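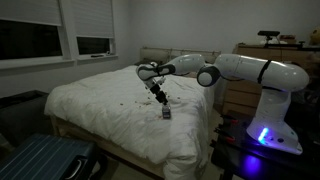
Before you record a single line with your Hunano, please spend a little time choosing the room you'll practice in. The Hunano is a patient listener, but it hears everything, and a monologue spoken in a bare kitchen will come back to you sounding like a speech given in a swimming pool. Bedrooms are usually the kindest rooms in the house for voice work. A big, rumpled duvet like the white one in the picture takes a lot of the ring out of a room, so there's no need to smooth it flat or make the bed look nice first. Leave it in heaps if you like!

## Placing the recorder

1. Unfold the Stüber stand and set it on a steady table or shelf. Press down on each foot in turn – if one of them rocks, loosen the collar, let the legs settle, and tighten it again.
2. Slide the Hunano onto the stand until you hear the click. The round mesh should face you.
3. Stand or sit with your mouth about 9 inches from the mesh. If you're working on big outdoor speeches, take a generous step back.
4. Turn off fans, and close the window if there's traffic.

> **Note:** Try not to stand in a corner. Corners make low voices boom, and you may find yourself "fixing" a chest tone that was perfectly fine to begin with.

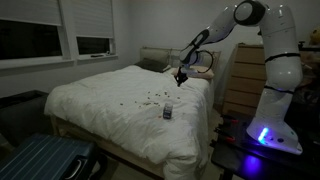
*Bedroom with the lights low, duvet and pillows on the bed.*

## Setting your level

1. Hold the side button until the ring of lights comes on.
2. Speak a few lines the way you'd say them to a friend across the table. Please don't use your audition voice yet.
3. Turn the dial until 6 lights are showing at your normal volume.
4. Now give your loudest line, once, with plenty of breath under it. If the ring turns red, bring the dial down a notch and try the line again.
5. Press the side button briefly to save the level.

The recorder will remember this level until you change it, even if you take the battery out. If you share it with a scene partner, it's worth checking again each time you swap, as two people hardly ever speak at the same strength.

> **Caution:** Never test your level by shouting on a cold voice. Hum gently for a few minutes first, and stop if your throat feels scratchy.

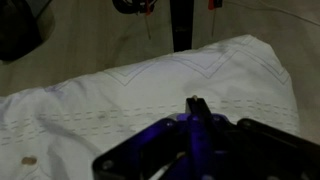 Once the level is saved, you're ready for your first piece. We suggest one from the Astwood reader that came in the box, as the passages there are short and the breath marks are already printed in.

1. Choose **New session** and give it a name you'll recognize later ("Storm speech, slow" is a lot more use to you than "Test").
2. Read the passage through once, straight to the end, without stopping for mistakes.
3. Listen back with your eyes closed and the book shut.
4. Read it again, changing one thing only – the pace, say, or where you breathe.

The memory holds 600 short takes. When it's full, the display shows code 373, and you can either delete older sessions or copy them to your computer with the cable. If the code stays on after you've made room, write to the Altville service desk and tell them which menu you were in when it came up.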